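What Does a Stage Manager Do?
by Perihan Soylu
For the Mekville Youth Theater kids' page
August 27, 2018

OK so you came to see a play. Lights go down. Curtain opens. Somebody walks out and starts talking. Who told the lights to go down? Who told the curtain to open?

The stage manager did. You never saw her. She was sitting in the dark with a headset on and a big fat binder in front of her.

Before the show

The job starts weeks before you get a ticket. First day of rehearsal, the stage manager is there early. She puts colored tape on the floor. The tape shows where the walls and doors are going to be, because the real set isn't built yet. So if you come to a rehearsal and see actors walking carefully around a line of blue tape, that's a wall. Don't walk through it. They will yell.

Then she writes down everything. Where each actor stands, when they move, when they sit, who is holding the teapot. This is called blocking. It gets written in pencil. Always pencil! Directors change their minds a lot.

All of it goes in the binder, and the binder is called the prompt book. Our prompt book for The Lantern of Isance had 227 pages. If the stage manager gets sick, someone else can pick up the book and run the whole show.

What's a cue?

A cue is a signal for something to happen. A light change is a cue. A doorbell is a cue. Fog, thunder, curtain, the moon coming down on its rope - all cues. Lantern had 57 light cues, and that's a small show.

Here's how she calls one. First she says "Stand by, lights 12." The person at the light board says "Standing by." Then she waits. Waits for the exact word in the script. And then: "Lights 12, go."

Go is the magic word. Nobody on headset says "go" unless they mean it. If you want to ask can I go to the bathroom, you say something else. (Some crews spell it out, G-O. Really.)

What if something goes wrong?

It does. A door sticks, an actor skips a page. In Act 2 of Lantern last November, Queen Bai came on without her crown and one whole sound cue had to be skipped so the next line made sense. The audience had no idea. 525 seats in that room and not one person asked us about it after. 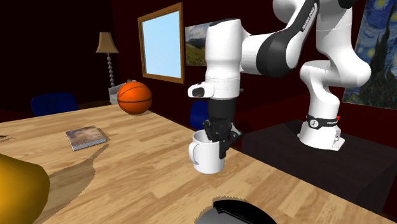 The stage manager keeps her voice calm the hole time. That's a big part of it. If she sounds scared, then the light person gets scared, and then the kid holding the curtain rope gets scared.

Places, please

One more thing she does is tell everyone the time. "Half hour" means thirty minutes till the show. Then fifteen, then five. Then "Places," which means go stand where you start, right now, no more snacks. When she calls the time you answer "Thank you, five" or "Thank you, places" so she knows you heard it.

Try it at home

Pick a short story. Get a flashlight, a pot and a spoon, and 2 friends. One friend is lights, one is sound. Read the story and mark in pencil where the flashlight goes on and off and where the pot gets banged. Number the marks. Now have a grown-up read it out loud while you call the cues. Stand by... go.

It'll be messy the first time. Do it again, move the marks if they're too late. Ours are usually too late.

Words to know
Blocking - where the actors go and when
Cue - the signal for something to happen
Prompt book - the binder with everyting in it
Places - get ready, we're starting

Next time: props! Why the soup in Goodnight Unness is really oatmeal, and who has to wash the bowls.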